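Phone Stands at Home and at the Shop Counter – Your Questions

Hello, and thank you for stopping by! These are the things people write to us about most at Nurkport, where we sell round-base phone stands and spend a good deal of time talking about them.

Will a round stand stay put on a smooth top like marble?
Ours do, as long as the underside is clean. Wipe it with a barely damp cloth, let it dry, and set it down gently.
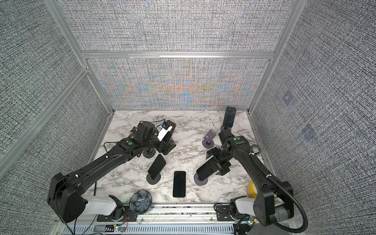 Marwa Kettani wrote in to add that crumbs are the real trouble, and that she now runs a hand over the counter before putting her stand back. We do the same here!

How far apart should I set several stands?
Leave enough room to get your fingers around each phone – 3 inches is plenty for most hands. If you're putting out a whole row, start at the back and work toward yourself, so you aren't reaching over the ones already in place.

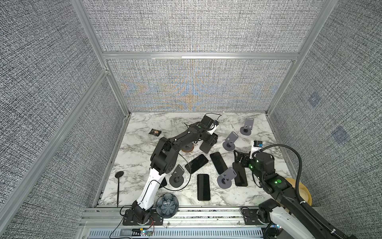

Can I leave my phone on a stand all day?
Of course you can. Many of our customers keep one going in the kitchen from breakfast on, and the phone is none the worse for it. Do keep it out of strong sun, though, and away from the stove,

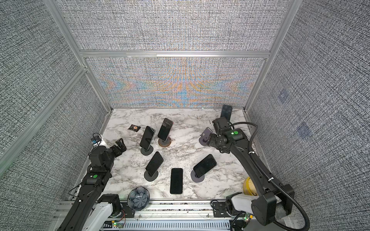
and if you cook a lot, give the screen a wipe in the evening, as a little grease in the air settles on everything sooner or later.

Do I need to take the case off first?
Please don't trouble yourself – a slim case is no bother at all.

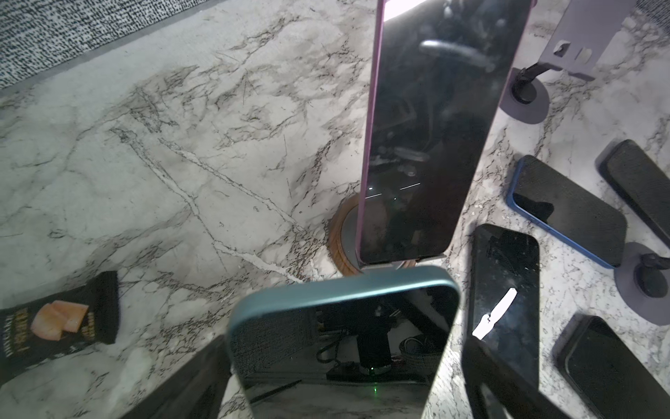

Our Lotia stand comes with a 60-day return period, so you have time to try it with your own phone and case. Screens that lie face-up on the counter do pick up dust specks and smudges, like the black one lying flat on the marble, and a soft dry cloth is all you need for those. Bulky wallet cases are another matter, so write to us before you order and we'll gladly help you choose.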